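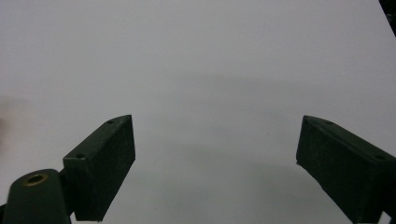 Ksawery Olszewski wrote back on the September draft that he would sooner see one gripper tested properly than three tested badly, and that he still had no idea from our numbers whether the green fingers were better than the steel ones or only cheaper. Fair comment. We dropped the third gripper from the plan and spent the period on the two that matter to Hilinia, and this report covers only those.

Progress report, Hilinia gripper comparison
Submitted 2026-10-18

Work done

The two candidates are the hand-held gripper with the dark green block fingers and the Pedov parallel gripper with steel jaws. Each was run through the same pick list at the Hurkutdale bench. We did 200 picks with each, using the same bin of parts and the same operators. Before that we lost several days to the controller, which kept dropping its connection to the Pedov unit when the camera stream was running. Wróbel sent a replacement cable and a firmware update. We changed both together, so I can't say which one fixed it.

Results so far

The green fingers did better on boxes and anything else with flat sides. The Pedov jaws did better on thin parts lying flat on the table, mainly washers and the small brackets. Failed picks with the green fingers came to 40, and more than half of those were washers. I have not put the Pedov total in this report. Part of its log was written during the connection trouble and we want to rerun those picks before giving a figure.

Opening width is the same story as last time. The green fingers open wide enough for every part on the list. The Pedov jaws have to be reset by hand for the two largest boxes, and that slows the operator down.

Camera position

Most of the remaining time went into the camera on the hand-held unit. We wanted both fingertips in view with the gripper open, and enough table between them to line up on a part before closing.

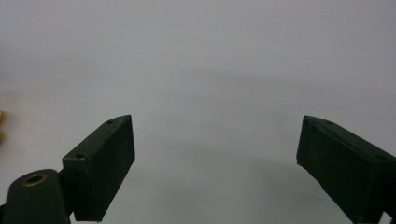 We settled on a mount that keeps the inner faces of both fingers in view as well, so a reviewer can check where a part was held. The right finger comes out larger than the left in this position. That made no difference to the operators, but it does matter to the software that estimates the opening, and the correction for it is only half written. Until it is finished we are reading the width off the controller.

We also tried a lower mount. It gave a better look at thin parts but the linkage got in the way of everything else, so we went back.

Problems

The bench lighting leaves a soft gray band on the tabletop. Pale parts are hard to pick out against it on video. A darker mat would be the cheap fix - we have asked Hurkutdale for one and are waiting to hear.

Spare fingers are the other item. We are down to one set.

Spending

We have spent 252 dollars on cables, screws and mounting hardware this period. The line for a third gripper has not been touched and we would like to move it to spare fingers and a second camera. Please confirm that this is acceptable.

Next period

Rerun the affected Pedov picks. Finish the width correction. Repeat the washer picks with a thinner fingertip, if the new set arrives in time. The full comparison table, including the Pedov failures, will be attached to the next report.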